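3. Dispositif expérimental et déroulement du projet étudiant 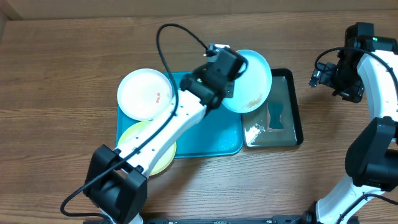 Figure 1. Poste bimanuel Wallari pendant la tâche de débarrassage : le bras gauche tient une assiette bleu clair au-dessus de la jonction entre le plateau bleu-vert et le bac sombre ; le bras droit est au repos.

3.1. Cadre pédagogique

Les travaux rapportés dans cette section ont été conduits au sein de l'unité d'enseignement « Manipulation et apprentissage », proposée en seconde année du master de robotique de l'Institut Colton. L'unité s'étend sur un semestre et repose sur un projet unique, mené par des groupes de quatre personnes. La promotion considérée comptait 16 étudiants, répartis en quatre groupes, et disposait d'un seul poste bimanuel, désigné ci-après sous le nom de Wallari. L'encadrement scientifique était assuré par Jade Zacharias, l'encadrement technique par Apinya Nilsuwan.

Le sujet retenu pour la promotion portait sur le débarrassage d'assiettes. Ce choix répond à une demande formulée par les étudiants des promotions précédentes, qui regrettaient que les tâches proposées (empilement de cubes, insertion de chevilles) se résolvent de manière satisfaisante par une trajectoire enregistrée une fois pour toutes. Une assiette impose d'autres contraintes : la prise se fait par le bord, l'objet est mince au point de contact et large partout ailleurs, et son orientation pendant le transport influe sur le comportement de ce qu'elle porte. Les traces de nourriture modifient en outre l'apparence de la surface d'un essai à l'autre, ce qui met à l'épreuve les modèles visuels entraînés sur des objets propres.

3.2. Description du poste

Le poste se compose de deux bras fixés à un rail commun, le long du bord d'une table en bois (figure 1). Chaque bras porte à son extrémité un préhenseur noir. L'espace de travail comprend un plateau rectangulaire bleu-vert en matière plastique, sur lequel les assiettes sont disposées au début de chaque essai, et un bac rectangulaire plus petit, de couleur sombre, placé immédiatement à sa droite. La proximité des deux récipients a été voulue. Lors des essais préliminaires, un écart plus important conduisait plusieurs groupes à décomposer le mouvement en phases indépendantes, avec un arrêt complet au milieu du transport, et les démonstrations ainsi obtenues se prêtaient mal à l'apprentissage.

Les assiettes diffèrent par leur couleur. La configuration représentée dans la figure 1 réunit une assiette blanche, une assiette jaune pâle et une assiette bleu clair. Le protocole n'impose pas que les assiettes soient entièrement contenues dans le plateau : un bord qui en dépasse constitue une condition initiale admise, et les groupes étaient encouragés à faire varier ce débord. Les deux assiettes posées dans la figure 1 illustrent cette disposition, l'une au coin supérieur gauche du plateau, l'autre près du coin inférieur gauche.

La commande des bras est réalisée par téléopération. Un étudiant conduit les deux bras au moyen de poignées reproduisant leur cinématique, tandis qu'un second surveille l'enregistrement et annote les essais. Le logiciel d'acquisition, Longo, a été développé dans le laboratoire pour les besoins de l'enseignement. Il enregistre de façon synchrone les positions articulaires, l'ouverture des préhenseurs et les flux vidéo, puis assemble ces données dans un format directement exploitable par la chaîne d'entraînement.

3.3. Définition de la tâche

Un essai débute lorsque les deux bras se trouvent en position de repos et que les assiettes sont sur le plateau. Il s'achève lorsque la dernière assiette a été déposée dans le bac et que les bras ont regagné leur position initiale. Trois règles ont été fixées en début de semestre et n'ont pas été modifiées par la suite. L'assiette doit être saisie par le bord. Elle ne doit pas toucher une autre assiette après avoir quitté le plateau. Enfin, le relâchement n'intervient qu'une fois l'assiette en appui sur le fond ou sur la paroi du bac.

L'emploi du second bras a été laissé à l'appréciation des groupes. Deux d'entre eux ont adopté une stratégie à un seul bras, l'autre demeurant immobile pendant toute la durée de l'essai. Les deux autres ont utilisé le bras droit pour stabiliser le plateau ou pour reprendre l'assiette en cours de transport. Cette liberté s'est révélée féconde lors des séances de restitution, mais elle complique la comparaison directe des jeux de données, point sur lequel nous revenons en section 5.

3.4. Collecte des démonstrations

La collecte a commencé en novembre, après deux séances de prise en main. Chaque groupe disposait d'un créneau hebdomadaire sur le poste, complété par des plages libres en fin de journée. À l'issue de la période, l'ensemble de la promotion avait réuni 2 000 démonstrations, dont une partie a été écartée lors de la relecture. Les motifs d'exclusion les plus fréquents sont la perte d'une image dans l'un des flux vidéo, le non-respect de la règle de contact et l'oubli du retour en position de repos.

La relecture a été confiée à un groupe différent de celui qui avait effectué l'enregistrement. Cette disposition, proposée par Apinya Nilsuwan, a eu un effet sensible sur la qualité des annotations. Les étudiants ont rapidement constaté que des notions qu'ils tenaient pour évidentes, telles que l'instant exact de la saisie, étaient interprétées différemment d'un groupe à l'autre. Un guide d'annotation commun a donc été rédigé au cours de la quatrième semaine ; les essais antérieurs ont été réannotés en conséquence.

Le bord des assiettes a constitué la principale difficulté de téléopération. Faute de retour d'effort, l'opérateur juge de la qualité de la prise par la seule vision, et les premières démonstrations présentent de nombreuses hésitations à l'approche. Plusieurs groupes ont choisi d'incliner le préhenseur avant la fermeture et de relever l'assiette dans le même mouvement. D'autres ont préféré une prise plus lente, suivie d'un redressement au-dessus du bac. Les deux manières de procéder coexistent dans le jeu de données et ont été signalées par un champ distinct dans Longo.

3.5. Entraînement et évaluation

Chaque groupe a entraîné une politique par imitation à partir de ses propres démonstrations, puis une seconde à partir des données mises en commun. L'architecture était imposée, de même que la durée d'entraînement. Les étudiants pouvaient en revanche choisir les vues fournies au modèle, la longueur des séquences d'actions et les transformations appliquées aux images. Les calculs ont été effectués sur le serveur Hondo, dont l'accès était réservé à l'unité d'enseignement pendant la nuit.

L'évaluation consistait en 20 essais autonomes par politique, réalisés en présence des encadrants. Les positions initiales des assiettes étaient tirées d'une liste de 21 configurations établie par Jade Zacharias et inconnue des groupes ; la configuration restante servait à vérifier le bon fonctionnement du poste avant chaque série. Un essai était interrompu en cas de chute d'une assiette hors des récipients, de contact entre les deux bras ou d'immobilité prolongée. Outre la réussite complète, le nombre d'assiettes correctement déposées était consigné, de manière à distinguer une politique échouant dès la première saisie d'une politique mise en défaut sur la dernière.

Les groupes remettaient ensuite un rapport comportant l'analyse d'au moins deux échecs, choisis par eux et étayés par les enregistrements. Cette partie du rapport comptait davantage dans la note que le taux de réussite lui-même. Les analyses produites, ainsi que les résultats des politiques entraînées sur les données communes, sont présentées en section 4.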